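3. What we did with the passwords

So, on to the part of the study I was most curious about. In the last section I explained why we picked Orport as our first site: it runs its own sign-in server, it has a mix of office and shop-floor staff, and it had never asked people to use a password manager before. What I wanted to know was simple. If you hand people a password manager and leave them alone with it, do they use it for the accounts that matter, or just for the ones that annoy them?

We gave the tool (Coltach, the plain desktop version, no phone app) to everyone with a work login, which came to 815 people. There was a short sign-up page and a two-page handout, and that was all the training anybody got. I argued for less, my co-authors argued for more, and the handout is what we ended up with.

I should say what we counted. A login was "moved" if its password had been changed to one made by Coltach, and had stayed that way for 14 days. Plenty of people saved an old password into the tool and never changed it – we kept those in a separate pile, and I'll get to them in Section 4, because I think they deserve their own discussion.

Shared logins were the headache. Office staff mostly have accounts with their own name on them, but out on the floor a single login can belong to a bench, a shift or a machine, and then it's hard to say who ought to be changing the password at all. We decided to treat each shared login as one account with many owners, and to log every change against the account and never against a person. It cost us some detail (we can't say who made the switch), but it kept the privacy side clean and the staff were a lot happier to take part.
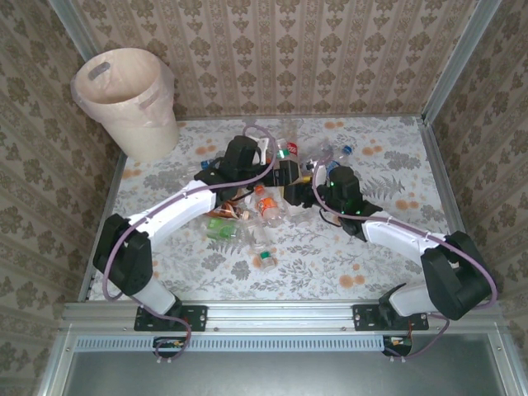

Figure 2. Two-arm robot cell with plastic bottles on the work surface.

3.1 Asking people about it

Numbers from a sign-in server only get you so far, so we also sat down and talked to people. These were loose chats, held in July when things were slower, and I ran most of them myself. I had a list of questions and wandered off it constantly!

What came up again and again was worry about being locked out. People were fine with a long, ugly password as long as they could still get in on a Monday morning without calling the help desk. Several told us they kept a paper copy of the master password in a drawer or a wallet. I didn't push back on that during the chats. A slip of paper at home is a pretty small risk next to using one password everywhere, and I didn't want anyone to clam up.

The second site, Ristport, went much the same way, with one difference: its help desk uses Katona for tickets, so we could match lockout calls against the dates when logins were moved. Orport keeps its help desk notes in free text, and we had to read and sort those by hand. Two of us did the sorting separately and then compared, and where we disagreed we talked it out until we settled on a label. The labels are listed in the appendix, along with the handout and the question list.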